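Kekodico two-finger gripper kit - club pack

Sold by Vidal, Homcombe. Ships from January.

I'm Pascal Chauvin and I run the after-school robot club at Homcombe, and this is the gripper we use on our own arms every week. Vidal asked me to write the page for it as I'd been pestering them to stock it for ages, so you're getting it from someone who has to tidy the things away afterwards!

What you get

One gripper, black, two fingers with flat pads, all the linkage arms already on, plus the mounting plate, a bag of spare screws, the motor lead and a printed wiring sheet. The spare pads come in a little envelope stuck inside the lid (we threw ours out the first time, so do look). You'll need your own arm, and a hex key if your club is like mine and eats them.

Opens to: 100 mm
Supply: 24 V
Pack: gripper, plate, lead, 5 spare screws
Suggested age: 13 and up

Putting it together

It comes mostly built. Bolt the plate to the wrist, bolt the gripper to the plate, plug in the lead and run the open and close test from the handheld controller. My lot had the first one moving well before home time, and that included a long argument over who got to press the button. Go round the linkage screws with the hex key every few sessions, they do work themselves a bit slack if you let people close it on nothing all afternoon.

There's a bracket on the plate for a small camera. I'd say get one if you can stretch to it. We didn't bother in the first term and the teams spent half their time crouching down to see where the fingers were. Now they watch the screen and have a proper go at lining up before they close.

What we do with it

We enter the Plerkura challenge, the one where you pick up kitchen things and put them where they belong. Cups, racks, that sort of job. It sounds dull and the kids love it - they give the cups names, they keep league tables, they blame each other's code. Loïc Tessier looks after the programming side with the older group and he starts everybody on one plain cup with nothing near it. Once they can grab that from any side, he puts something awkward next to it, and then the shouting starts.

Smooth round things are the hardest for us. If the fingers come in off centre the cup turns as they close, and you end up holding it crooked or batting it along the table. Slow the last bit of the approach right down and set the grip force low to begin with. Thin plastic doesn't need much and you can always nudge it up.

Things I'd grumble about

The lead is short. On our taller arm we had to add an extension, and I wish there was one in the box. The wiring sheet is tiny as well, so I photocopied it bigger and taped it to the wall. And the pads pick up dust like mad - a wipe with a damp cloth before a run is plenty, just let them dry.

Clubs and schools ordering more than one should write to Vidal before paying and ask for the club price. Spare pads and linkage screws are sold separately, on the parts page. 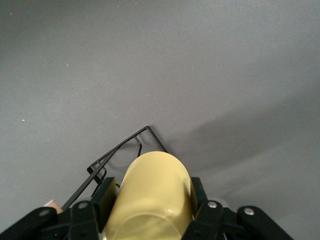

Kekodico gripper on a pale yellow cylinder, with the black wire frame behind it.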